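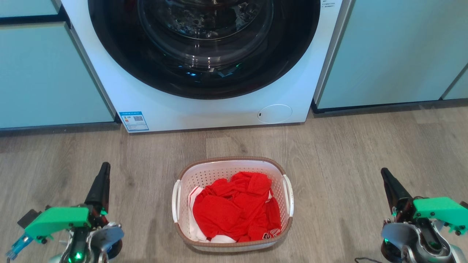 Workshop notebook, laundry corner
January 2021

Starting a fresh page for the laundry work because my notes on it have been scattered through the kitchen section and I can never find them again. If you are reading this after me, the kitchen stuff stays where it was, and anything to do with sorting, loading, unloading or folding goes in here from now on. Mbali, that includes your sock notes, which I know are on the back of the Ayala delivery slip.

Spent the whole morning on the question of where the basket should live. It sounds like a small thing, and I went in thinking I would settle it before my coffee got cold, but there is more to it than I expected. We have been setting it down wherever our hands happened to leave it, and then one load takes twice the fuss of the next and we blame the clothes. So today I put it in the same spot every time and only moved it when I was done with a full set of tries from that spot. I marked the corners on the floor with the low-tack tape (the good roll, in the second drawer, please put it back) and measured from the front of the machine to the near side of the basket.

First spot was 91 cm out. Too far. You have to take a step with every armful, and anything long trails on the floor on the way over. Pants are the worst for this. I got tired of it pretty quickly and so did my back.

Second spot was 18 cm out, nearly touching. This felt wonderful for loading and was hopeless the moment I wanted the door open all the way, because the door is big and wants its room. I knew that, and I still did it, and I banged my knuckles. For the record, anything closer than the swing of the door is out, and I don't think we need to test it again.

What I liked best in the end was off to one side, about an arm's reach from the door, with the long side of the basket facing the machine. You can scoop straight across without turning your shoulders much. I left the tape down for that one and would like everybody to use it for a week or two before we argue about it. Mbali is left-handed and will probably want the mirror version, so I put a second set of marks on the other side too. Try both and write down which one you used, even if it feels silly.

On the clothes themselves. I went through the Kiltora box yesterday evening, the one with all the sports things the Marnden people passed along to us, and split it by color as best I could. Whites went in the tall bin, darks in the low one, and the reds got their own pile after what happened with the dish towels. I will not go into the dish towels. There are 13 dish towels, they are all pink now, and they still dry dishes perfectly well.
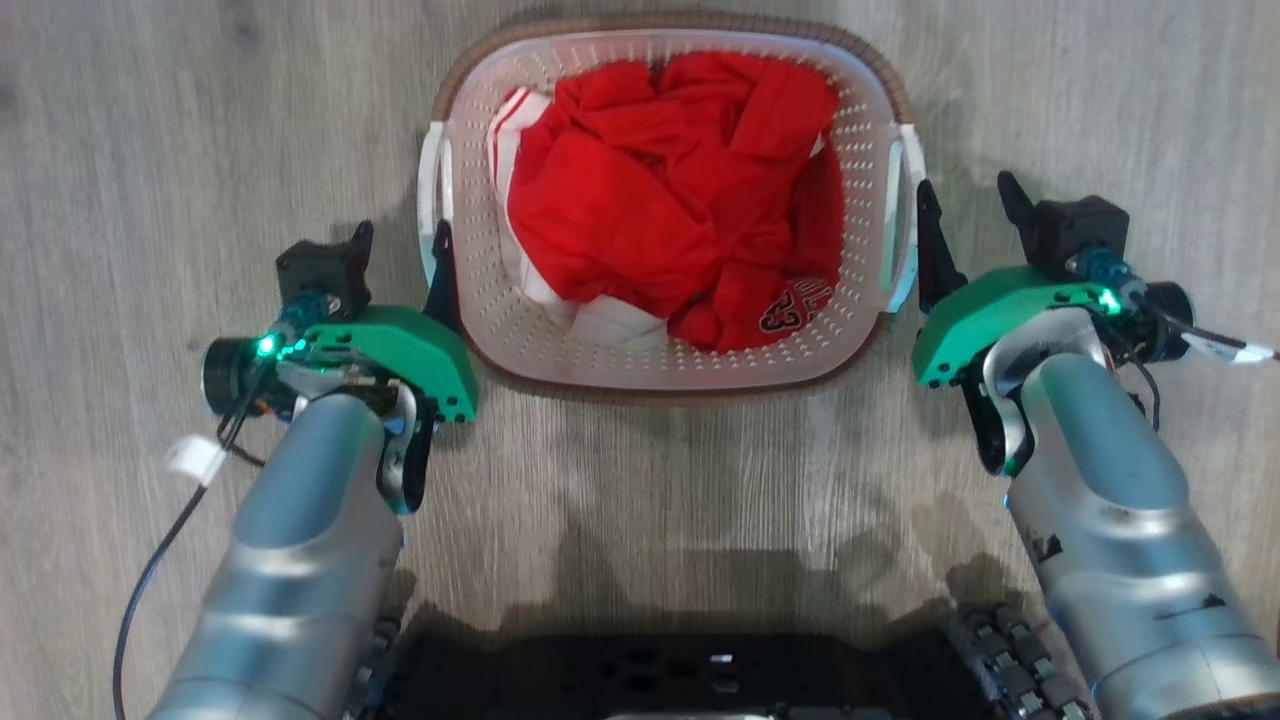
Reds turn out to be the hardest load to judge by eye, and I want to get this written down while it is fresh in my mind. When everything in the pile is close to the same color, the pieces melt into each other and you can't tell where one shirt stops and the next begins. I kept reaching for what I was sure was a single sleeve and bringing up half the load. What helped was looking for anything that broke up the red. The 23 on the jersey is a good place to start, since you know right away which piece you have hold of, and the same goes for the striped bit along the left wall of the basket and the patch of white tucked down in the folds. I've started tugging gently at those spots first and letting the rest loosen on its own. It's slower for the first few pieces and then it goes nicely.

That does leave the question of whether things with white in them belong in the red load at all. My mother would have said absolutely not, and she would have stood there and watched until you took them out. My feeling is that for practice it doesn't matter, and for a real wash we go cold and use one of the color sheets from the Jiretti packet. I'd like to hear what other people do at home. There is space at the bottom of this page, and I left a pen.

A few words on the basket. I tried the soft fabric hamper as well, and I'm sorry, because I know some of you are fond of it, but it folds in on itself as soon as it is less than half full and then you are fishing around in a sack. The plastic one keeps its shape, and with a handle at each end it's easy to shift back onto the tape after it gets bumped. I like the holes in it too, since damp things can breathe a little if they get forgotten over lunch. It does slide on this floor if you pull hard at something stuck. I might try a strip of rubber mat underneath.

Also tried dumping the whole load out on the floor and picking from there. It's quicker to see what you've got, no question, but the floor needs sweeping more often than we sweep it, and I spent a good long while picking lint off a sweatshirt. Let's stick with the basket.

Things to do, in no special order:

Cut the rubber mat to size and try it under the basket.
Ask Marnden if they have more jerseys, different colors if possible. Blue would be nice, or that awful green.
Sweep before starting. I mean it.
Write the wash temperature on the lid of each bin so we stop guessing.
Get the sock notes off the delivery slip and into this book (Mbali).
Find out how many pieces we have altogether. I'd guess we are getting close to 100 with the towels, and I would like to put a proper list inside the cover before March, when the shelf gets moved.

Left the tape marks down, both sides. Color sheets are on the shelf over the sink, behind the clothespins.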